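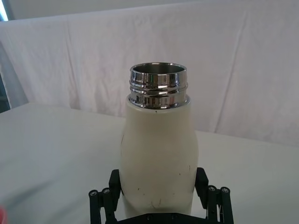
Taking Down the Indthorpe Grain Store: What We Saved and What We Learned

Student project report, Building Reuse workshop, spring term

Our group spent most of the spring term on one building, and I will say at the start that we grew very fond of it. The Indthorpe grain store sits at the end of a gravel lane behind the old railroad siding, and one of its tie beams has the number 1733 cut into it with a chisel. We all wanted that to be the year it was built, and it may well be, but our tutor reminded us more than once that beams got moved from building to building long before we came along with our clipboards.

The owner had already agreed to have it taken down, as the north wall had been leaning for years and the roof had let go over the loading bay. Our job was to record the frame, help grade what came out of it, and write up how much could go back into use. The taking down itself was done by the crew from Praso, who were very patient with us.

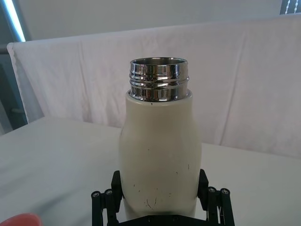 Csenge Balogh
Second-year student, report editor

How we went about it

We started in March, when the floor was still covered in old chaff and a great deal of pigeon mess (bring a mask, whoever does this next year!). Ferenc Juhász drew the frame bay by bay, and Ismael Tavares followed behind him with paper tags and a staple gun. Every timber over 10 feet long got a tag with its bay letter and its position. We argued for a whole morning over whether to number from the road end or the siding end. We went with the road end, and then found that the Praso crew had been chalking theirs from the siding, so there is a conversion table in the back of our notebook that I hope never gets lost.

Once a timber was on the ground we cleaned it with stiff brushes, pulled the nails, and went over it with a metal detector. Then we probed both ends with an awl, measured it at three points, and took a moisture reading. Tibor Medve did nearly all of the readings and got very quick at it. He also kept the nails, sorted by type, in coffee cans, and some of the hand-forged ones are lovely things.

What came out

We tagged 86 timbers in all. Most of the oak posts were sound above the first foot or so, where they had stood on damp stone. The rafters were a mixed lot. Those on the south slope were dry and hard and rang when you knocked on them, while the ones over the loading bay were soft enough to push a thumb into, and 25 timbers, nearly all of them from that corner, were marked as not fit for structural use. We did not want to see them wasted, so the better lengths were set aside for shelving and small boards, and a local woodturner took some of the short ends.

The floorboards were a nice surprise. They are wide pine, worn into shallow dips along the path between the door and the hoist, and under the dirt they had gone a deep honey color. The yard at Trorunberg has taken the whole lot, and they plan to sell it as one floor if they can find the right buyer.

Things we would do differently

We should have agreed on the numbering with the crew before anyone picked up a tag. We also stapled the first tags to the faces of the beams, and several were scraped off by the slings, so later on we moved them to the end grain. And we badly underestimated how long nail pulling takes. I think we had written down two afternoons for it, and it ran on for most of three weeks, with everybody's wrists complaining.

Drawings of all the bays, along with the tag list, are in the workshop cabinet under Indthorpe. Our thanks go to Tibor Szénási, who taught us how to read the carpenters' marks and stayed late with us on the evening the last truss came down.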